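Own fewer clothes, but hang them up

Right, quick one this week, I've got a train at ten and the bag isn't packed. Which is sort of the subject.

I want to argue against the wardrobe. The piece of furniture I mean, the big one with doors. I think it has done more harm to how we dress than any shop. You close the door, you stop seeing what's in there, you go out and buy another grey jumper.

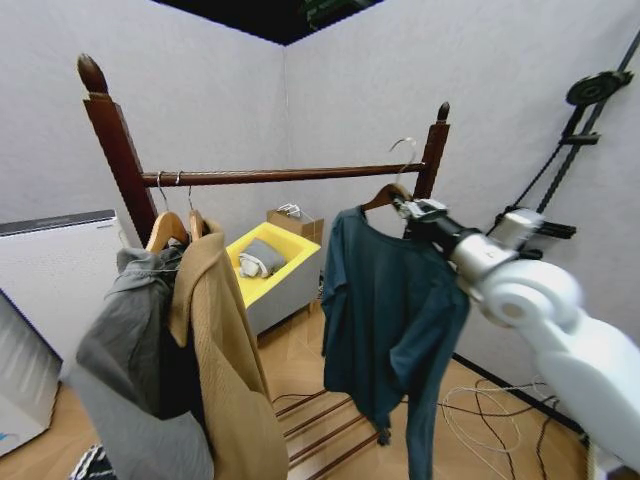
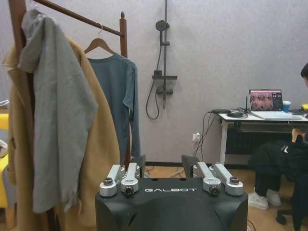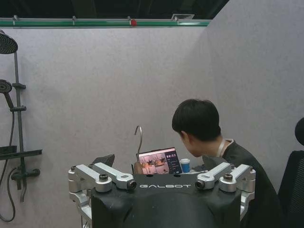
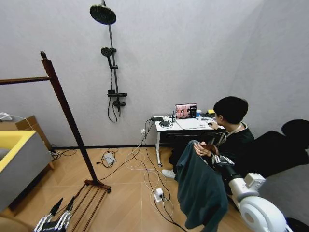 Clothes on the hanger in the first two, one room throughout. All four taken on the same day.

So. An open rail. My grandmother had one in the back bedroom and called it the horse, no idea why, it looked nothing like one. Everything she wore from Monday to Sunday was on it. If a hem had dropped she saw it. If a cuff was going she saw that too, and it got mended that evening in front of the telly. She wasn't a saint about it, she moaned the whole way through. But it got done.

Compare me, in May, moving flat. Emptied the wardrobe onto the bed and found two coats I'd forgotten owning. One had moth. Proper moth, the lining like a tea strainer. I'd paid 200 quid for that coat and worn it for one winter, maybe a bit of a second. It had been sat in the dark behind a suit bag all that time and I'd have sworn to you I'd given it away.

I wrote a few lines about this in the newsletter and got more post than I usually do. Diane Fortin wrote to say I was being romantic, that dust is a real thing and so is sunlight, and that her navy trousers faded down one side from hanging near a window. Fair. Put the rail on the other wall. I'm not being flip, that is the whole answer. Dust, well, if a shirt is up there long enough to get dusty then you aren't wearing it, and you ought to know.

Hema Kotian's objection was better. She shares a room with two kids and says an open rail is a luxury for people with a spare corner. I've thought about that one a lot. She's right that floor space costs money and I was a bit glib. But a wardrobe takes up floor space as well, usually more of it, plus you need the room to swing the doors. Anyone who has had to get into bed sideways because of a wardrobe door will know what I mean. She also says the kids would pull everything down. Can't help there. They would.

The other thing people say is that it looks messy. Visitors can see your clothes. Yes? They can see them when you've got them on.

I think the mess worry is where the furniture trade gets us. There's a Brillurard catalogue going round at the moment, came through the door on Friday, and every bedroom in it is a wall of blank doors. No handles even. You couldn't tell if anybody lived there. The Likateo one is the same but beige. It's storage for people who are embarassed to own things, and then there's so much of it that they own loads. Ten feet of cupboard gets filled, always. I've never seen a half empty one, have you?

A rail fills up too but it tells you. The hangers start to jam. You can't slide anything along, you're yanking, a sleeve comes out with the sleeve next to it. That's your limit and you've hit it, so something goes. I had a rule for a while, one in one out, and I broke it constantly. Now I don't bother with a rule, the rail just gets annoying and I take a bag to the charity shop.

Roya Ghaffari, who does alterations and took in most of my trousers after I was ill, reckons roughly half of what comes to her has been hanging badly for years. Wire hangers mostly. Shoulders poked out into little horns. She says get decent hangers with a proper curve to the shoulder before you spend another penny on clothes, and fold your knits, don't hang them at all. I hang mine. I know. She's told me.

Where I'll give ground: winter coats in summer, wedding outfits, anything with beads on. Box them, lid on, bit of cedar, write on the box what's in it. I've got 3 boxes under the bed and I'm fine with that. Suitcases work too if you hardly travel. And if you rent somewhere with a fitted wardrobe you can't rip it out obviously, but you can leave the doors open. Or take them off and stand them behind something till you move. Check your lease first, I didn't and had a slightly tense email exchange.

Anyway it's twenty to and I still can't find the other shoe. Shoes are a different column, I've no answers on shoes. Replies to the usual address please, and Diane, do send the picture of the trousers.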